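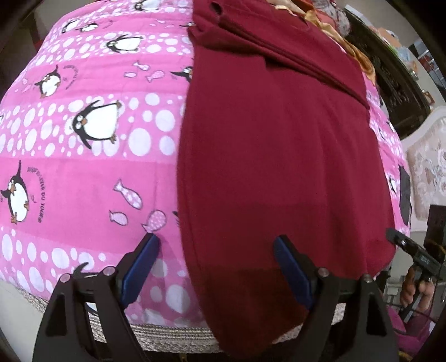 1 April 2021, Hallmont project, garment folding

Went through the demos Chak-lun Fung recorded on the bed. Task is the same as on the bench: grasp hem, lift, fold to the opposite border, release. 14 episodes on the card, 11 usable. Dropped the rest because the time sync between the left and right grippers was off.

Notes on the red garment:
- Plain cloth, so very few features on it. Tracking runs almost entirely off the penguin sheet. Good for pose, but I want to know what happens on a plain sheet before we trust it.
- The stitched hem on the left border is the best grasp cue. Label that edge first.
- Wide lens bends the hem into a curve. Undistort before labeling, not after - the Flodeno script still has these in the wrong order.

Jaw width calibration redone. Closed reading was off by 2 mm on the left tool, right tool fine. Blue pads stay as they are until the class demo.

Training run on the Roltico box stopped at step 289, out of memory. Halved the batch size and restarted. Shih wants the loss curve in the shared folder even if it looks bad.

To do:
- relabel the hem in the 11 good episodes
- record the same fold on a plain sheet
- fix script order
- ask Chak-lun which tool he treats as lead when both jaws go for the same edge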